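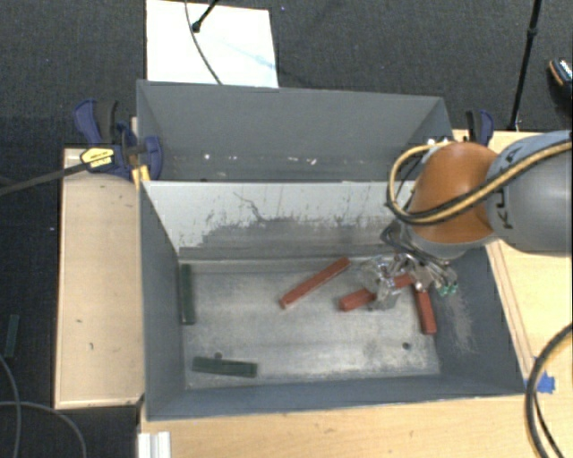 Block bin finds a home at the Dinach toy library

Families who use the toy library at Dinach will find something rather plain and rather heavy waiting for them this September. The old grey metal bin that spent years in the back store at Hakska has been brought over, and it is now the place where the loose building blocks go at the end of a visit.

It is a big thing, longer than most of our shelves are wide, and it is split down its length into two compartments. The divider between them has lost a good deal of its pale coating over the years, and the floor is worn to bare metal with streaks and stains that no amount of scrubbing seems likely to shift. We did talk about painting it (there were offers, and very kind ones!), but in the end everyone rather liked it as it was, and the £300 put by for a new storage chest has gone on books for the under-fives instead.

The blocks came from Peñalver, the joinery shop on the hill, which was clearing its sample room and asked whether we could use them. We said yes before hearing how many there were. The final tally was 778, in several colours, and it took two evenings and a great many cups of tea to get through them all, checking for splinters and rough corners and setting aside the ones that wanted a bit of sanding.

Only a few are kept in the bin at any one time, mostly the red and the dark green, so that small children can see what they are reaching for and nothing gets buried. The rest live in drawstring bags on the shelf by the window, and you are very welcome to take a bag home on your ordinary ticket for up to three weeks. Please do bring back what you borrowed, although if a block turns up under the sofa a month later we shall still be delighted to have it.

One small request about tidying. The compartment at the back is being left clear for now, as the Teltutska playgroup would like it for their wooden animals once those have been mended, so blocks should go in the front one, please. They needn't be stacked or lined up. Dropping them in any old how is quite all right, though little fingers should be kept well away from the divider, where the surface is at its most scuffed.

Some 2 hours have been added to the afternoon session for the rest of the month, so the doors will stay open until six and there is no need to rush over from school. Tickets can be renewed at the desk in the usual way, and anyone with spare drawstring bags, of any size or pattern, is asked to leave them in the basket just inside the door.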